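Keeping String, Wire and Cord From Turning Into a Knot

Most tangles start in storage. A cord goes into a drawer with its ends free, the drawer gets opened and closed for a few months, and by December you are picking at it with a fork. These are the habits that have worked in my garage and kitchen.

Extension cords

Coil them over and under. Make one normal loop, then turn your wrist so the next loop goes on backwards, and keep alternating. A cord coiled this way throws out straight. Wrapping it around your elbow puts a twist in every turn, and after a year or two it never lies flat again.

Tie the coil with a strip of old bicycle tube. Tape leaves glue behind and wire ties can cut into the jacket.

Kitchen twine

Put the ball in a jar with a hole punched in the lid and feed the end through from the inside. Pull from the center of the ball if it will let you. I buy the 200 foot balls - the bigger cones are cheaper by the foot but they won't fit any jar I own.

Fishing line and beading line

Clear line is the worst of the lot. It holds the curve of the spool and springs off as soon as you let go. Leave it on the spool with a rubber band around it. Short leftovers can be wound on a piece of card with a notch cut in each end. Anything under 14 inches I throw out, cut up small so birds don't get caught in it.

Loose ends and offcuts

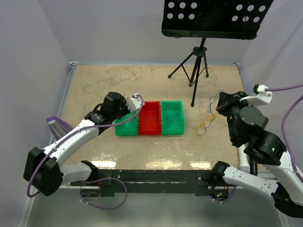 Scraps need a place of their own or they end up mixed in with the good lengths. Open bins are better than lidded boxes for this, as you will skip the lid when your hands are full. Color helps too. With a red bin set between two green ones, you can keep pale strands in one green bin and blue wire in the other, and leave the red one free for whatever you are sorting next. Push the sides together so small pieces can't drop between them.

Undoing a knot

Work on a smooth table in good light. Don't pull the ends. Loosen the whole mass outward from the middle until you can see through it, then follow one end back. A blunt darning needle opens tight spots in string without splitting it. For thin chain, a drop of baby oil helps - wash it off with dish soap afterward.

Huguette Pons wrote in to say she dusts knotted yarn with cornstarch first. I tried it on cotton and it did loosen things up, but take it outside.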